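Board for blocks, part two: flattening, finish and where things go

The last post stopped with the three strips glued and the cramps still on. Several of you wrote to ask whether the joints had closed up. They had, more or less. The seam nearer the middle is visible from across the room and the other one is much fainter, which I put down to the order in which I tightened the cramps. Neither catches a fingernail.

For anyone who missed the first part, the object is a plain rectangular board in pale wood, 709 mm by 490 mm, meant to be used as a flat surface for a set of small coloured blocks. The blocks came from Ruth Montoya, whose children have outgrown them. The set is a mixture of shapes: cubes and triangular prisms, which behave sensibly, and some odder ones such as an octagonal column and a heart, which don't. A few of them will only stand reliably on something level, and my table isn't level.

Flattening

The board came out of the cramps with a cup across the width. Laid face down it rocked, and laid face up it sat on its two long edges with light showing under the middle. I don't own a planer wide enough to take it in one pass, so I did it by hand with a number five plane, working diagonally across the grain in both directions and then along it.

Procedure, as far as I kept notes:

1. Shim the low corners with folded card so that the board can't move.
2. Scribble over the whole face with a soft pencil.
3. Plane diagonally until the pencil has gone from the high parts.
4. Scribble again and plane on the other diagonal.
5. Check with two straight battens, one at each end, sighting across the top of both.
6. Repeat from step 2 until the battens agree.
7. Finish with light passes along the grain.

I went round that loop more times than I had allowed for. The grain in the middle strip swirls in two places, and the plane lifted small chips there whichever way I pushed it. Sharpening helped. Closing the mouth of the plane helped more. In the end I dealt with the last of the tear-out using a cabinet scraper, which is slow and makes the thumbs hot, but it leaves a surface I would sooner have than a sanded one.

Finished thickness is 24 mm. The drawing said something slightly thicker, but the drawing didn't know about the cup.

Flat enough

I had no particular figure in mind for flatness when I started. Anselmo Salazar, who taught me most of what I know about edge joints, suggested testing with the blocks themselves instead of with a straightedge. Stand the tallest, narrowest one on the board, tap the board lightly near it and see whether it moves. Then do the same a hand's width further on. It is a crude method, and it found a hollow I'd missed near one of the short ends. The octagonal column turned out to be the most useful shape for the test, as it has a small flat base and rattles if there is anything under it.

The heart is a separate problem. Standing upright, it has its point somewhere near the bottom and most of its weight in the lobes, so it is top-heavy on any surface. On the old table it fell over when the door was shut. On the board it stays up through the door and falls over for the washing machine. I consider that acceptable.

Edges

All the edges got a small chamfer from a block plane, three or four strokes at forty-five degrees, and then a rub with fine paper to take the sharpness off. I had planned a larger roundover with a router. Duygu Yalçınkaya talked me out of it on the grounds that blocks placed near the side would tip off a curve, and she was right. With a narrow chamfer the usable area runs almost to the edge. It also gives a thin light line along the near side when there is a window in front of you, which is pleasant, though I can't claim to have designed it.

I considered a raised lip all the way round to stop things rolling off. None of the shapes in this set rolls very far, and a lip makes the board difficult to wipe clean, so there isn't one.

Finish

I tested three finishes on an offcut:

Hard wax oil, two coats. Warm colour, slightly yellow. Feels nice. Blocks slide on it more than I'd like.

Water-based matt varnish, three coats. Stays pale. Raised the grain badly on the first coat and needed cutting back. Blocks grip well. Looks a bit like a worktop.

Plain white soap finish, several coats, buffed. Stays pale, stays matt, marks easily, repairs easily. Blocks grip best on this.

I chose the soap. It is the cheapest of the three and the quickest to renew, and if somebody puts a cup down on the board I can redo that patch in an evening. The objection is that it gives very little protection against grease. The board isn't going to be eaten off, so this doesn't trouble me. Milagros Huamán uses the same finish on her kitchen table and says the only real nuisance is red wine.

One practical note about soap flakes: dissolve them in hot water and let the mixture cool completely before using it. I used mine too early on the first coat and it went on streaky. The second coat, from the same jar a day later, had thickened to something like custard and spread evenly.

Colour and contrast

A board this pale does one thing very well, which is to show up strong colours. Yellow was the one I expected trouble with. Against bare wood under a warm lamp, a yellow block can half disappear, and the first time I set them out in the evening I thought I'd made a mistake. By daylight there is no difficulty. The side faces pick up different shades depending on which way they are turned, and on a faceted shape that makes it easy to see how many sides are towards you. Blue and red are clear in any light. Green is clear too, unless it is standing in the shadow of something taller.

I changed the lamp for one with a cooler bulb and that dealt with most of the evening problem. The oiled offcut, for comparison, makes yellow worse under either bulb. That is a further small argument for the soap.

Arranging

The board is meant for working out patterns, and I have been keeping rough rules for setting a layout. They may be of use to anybody with a similar set.

Leave clear board between groups. If the gap between two groups is smaller than a block, the eye joins them up and you have one untidy group.

Put blocks that share a face directly against each other. A cube and a triangular prism of the same colour go together nicely along a side, and the pair makes a shape with a point on it that can be used to aim at something else.

Keep the awkward shapes out of the clusters. The heart has no flat side to butt against anything, and the octagon only meets its neighbour along one narrow face. Both are better standing on their own with space to each side.

For a square cluster, push it together from two adjacent sides with something straight. Fingers push one block at a time and the cluster goes out of square. I use a steel rule. A rough square is usually good enough, and I've stopped correcting ones that are a millimetre or two out.

Use the seams. I had intended to hide them, but they turn out to be handy reference lines, running straight across and dividing the board into strips. A group can be set near one seam or below another, and it is easy to write down where it was. Kevin Benavides suggested inlaying a proper grid, and I may do that on a second board. I won't do it on this one, having just spent a fortnight getting it flat.

Costs

Timber, £86, including a strip I spoiled. Glue and soap flakes came out of what I already had. The blocks were free, apart from a cake. I have not put a price on the time and don't propose to.

What I would change

The middle strip should have been turned end for end before gluing, so that the swirls sat away from the centre. I noticed this when it was too late. I'd also cut the strips a little over thickness to allow for planing out the cup, and I would tighten the cramps alternately above and below, which I have told other people to do for years.

Movement is the remaining question. The board has no battens on the underside, and pale timber glued up in a warm room in December has every reason to shift by the summer. I have drawn a pencil line on the underside against a steel rule and will check it each month. If it cups again I'll add two sliding battens in slotted holes – screwed in the middle, free at the ends – and write that up separately.

It has been in use since Tuesday, with the yellow and blue shapes towards the far end and the red and green ones pushed together nearer the front. 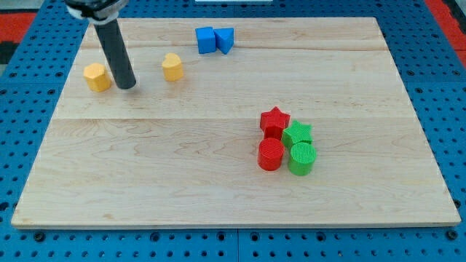 The next thing to make is a lidded box for the set, and I have enough of the same timber left over for the sides. The base will have to be something thinner, probably whatever is under the stairs.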